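Chapter 4
Paper, Board, and the Stuff We Wrap Things In

I grew up in Trultalville, a town that smelled like boiled cabbage every time the wind came from the east. It wasn't cabbage. It was the Kubiak mill, cooking wood chips into pulp, and my whole street could tell you the day's weather from how strong it was. I didn't think much about what the place made until I was old enough to get a summer job there, and then for 90 days I thought about very little else.

So this is the chapter I've been looking forward to writing. We spent Chapter 3 on wood as a solid — grain, knots, shrinkage, all of that. Now we're going to take the same wood apart and put it back together as a sheet. You'll need two ideas from earlier: that wood is mostly cellulose fiber, and that a sticky material called lignin holds those fibers in place. If lignin has gone fuzzy on you, flip back to Section 3.2 before you go on.

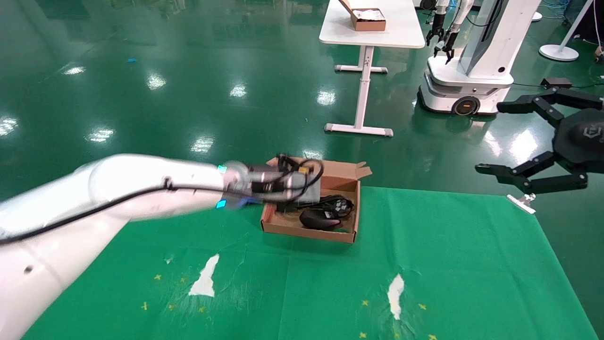
Corrugated board is where I like to start, even though most books save it for last (they begin with writing paper, and half the class is asleep by page two). It's a sandwich: two flat sheets called liners, with a wavy sheet called the medium glued between them. The waves are called flutes. Look at the open carton on the green mat, with its rear flaps standing up, and notice that the outer face is tan while the inner face is lighter. The two sides of a board don't have to match, and when you collect your own samples I want you to write down the color of both. Then tear a corner and look at the edge. You'll find the flutes right away, and you can bend the piece one way much more easily than the other!

Why the difference? Each flute acts like a tiny arch, and a long row of arches makes a stiff little column when you press on its ends. Press across the row and the board folds along a flute. Box makers usually run the flutes up and down in the side walls so that cartons can be stacked.

My first job at Kubiak was weighing samples, and I filled a notebook with 2,948 of them. Dull work, but it taught me that thickness and weight are separate questions. A puffy sheet can weigh next to nothing. We'll measure both in Section 4.1, using board from your own recycling bin.

Before you start reading, find these at home and bring them to class:

A piece of corrugated board, as big as your hand
A page of newspaper
A paper towel
A cereal box, flattened

Keep them dry until the lab. Paper soaks up water from the air, and a damp sample will throw off your weights.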